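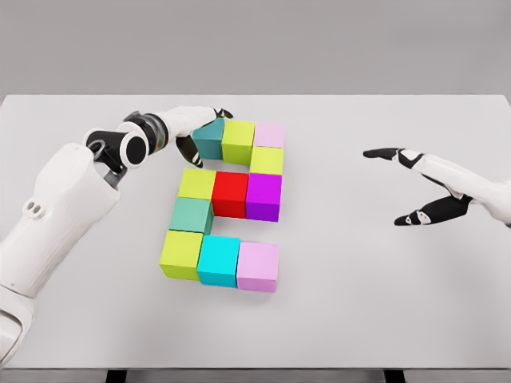 Cancel the spelling bee. There, said it. Or at least cancel the version we run at Gough, where 20 kids stand up on a stage and 19 of them go home feeling dumb.

I was a spelling bee kid. Went out in fourth grade on "necessary." Two c's. I can still see the judge's little bell. I spell it right now every single time, so I guess you could say it worked, but I also didn't put my hand up in class for the rest of that year and I don't think that was a good trade.

My daughter's turn was this spring. Weeks of word lists on the fridge. Words in the car, words in the bath. She didn't know what half of them meant and neither did I. Asked her what "fallacious" was and she said a kind of fish. But she could spell it! That's my whole problem with it right there. It's memory work dressed up as reading.

I know the other side. Beatrice Simiyu, who teaches third grade and who I like a lot, told me at pickup that some kids live for it. The quiet ones who don't play soccer. It's their one night. Fair enough, and I don't have a great answer to that. Her own son won the Brustham bee 2 years running and he still talks about it.

But then let it be a club. Let the ones who want it stay after school and go at it as hard as they like. What I can't see is making the whole grade do it, with the parents watching, at 7 p.m. when everybody is tierd and somebody's little brother is crying in the back.

Undville dropped theirs and put on a story night. Every kid reads out one page they wrote. Spelling mistakes and all. My friend Beca Hopkin went and said it ran too long and the chairs were awful and she cried twice. I'd take that over the bell.

Cost is nothing. The bee cost our school $1,831 last year with the trophies and the sound system rental and the practice books, which I only know becuase it was in the budget handout. You could buy a lot of regular books with that. Ones with a plot.

Anyway. The school board meets in August and there's a comment period. I'm going to read this, probably too fast. Come if you agree, come if you don't.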